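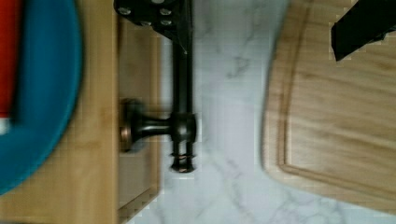
Durante septiembre hemos comparado dos pinzas paralelas en la encimera de pruebas: la Dirnidero, que ya usábamos, y la Prolleton, que llegó en verano. El brazo y el controlador Tiwari han sido los mismos en ambos casos, con idéntica velocidad y el mismo límite de fuerza. Cada pinza hizo 200 intentos de agarre, repartidos entre objetos blandos, cuencos y tablas de cortar.

La Dirnidero cierra más despacio y aguanta mejor las piezas de peluche. La Prolleton es más precisa con los bordes finos, pero aprieta de más si no se le baja la corriente a mano. Hemos dejado anotado el valor que nos funcionó en la hoja de configuración del grupo.
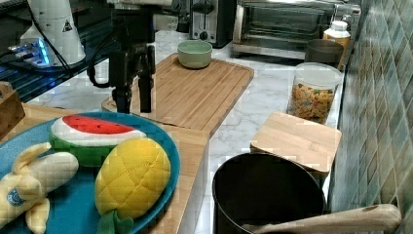 ¿Se puede cambiar de pinza sin volver a calibrar el brazo?

Basta con corregir el punto central de la herramienta, que se desplaza unos 30 milímetros de una pinza a otra. La calibración de las cámaras fijas se mantiene. La de la cámara de muñeca hay que repetirla, porque su soporte va atornillado al cuerpo de la pinza.

También hemos revisado la colocación de las cámaras. La vista de muñeca es la que más ayuda en el último tramo antes del agarre, aunque pierde de vista el resto de la encimera en cuanto el brazo baja. Las vistas generales cubren el fondo, donde se juntan los botes, y permiten localizar los objetos antes de empezar el movimiento.
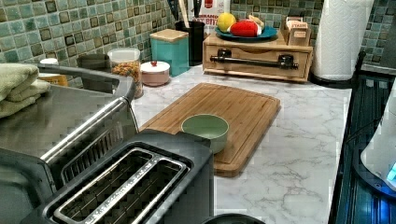
Grupo de Manipulación — Laboratorio Nerkberg

Boonsong Khunthong se ha encargado de etiquetar los registros. De los 408 que se guardaron en total, contando las repeticiones y los ensayos de ajuste, 313 tienen ya la etiqueta de resultado y el tipo de fallo. Los demás están pendientes de una segunda revisión. El fallo más repetido con las dos pinzas es el mismo: el dedo toca el borde del objeto al bajar y lo desplaza antes de cerrar.

Los reflejos del acero siguen dando problemas a la estimación de profundidad. Con la luz del techo encendida aparecen huecos en la nube de puntos junto a la tostadora — con luz lateral son bastante menores. 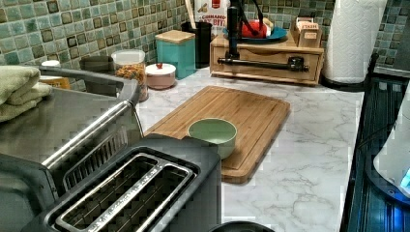 ¿Qué pinza se va a quedar montada?

De momento, la Dirnidero. La mayoría de las tareas previstas son con objetos blandos y no compensa reajustar la corriente en cada sesión. La Prolleton queda en el armario del taller con su adaptador, y quien la necesite puede pedirla a Boonsong.

Los registros etiquetados están en la carpeta compartida del grupo, ordenados por pinza y por tipo de objeto. Quien vaya a usarlos debe leer antes el fichero de notas, donde se indican los ensayos en los que el controlador se reinició a mitad del movimiento.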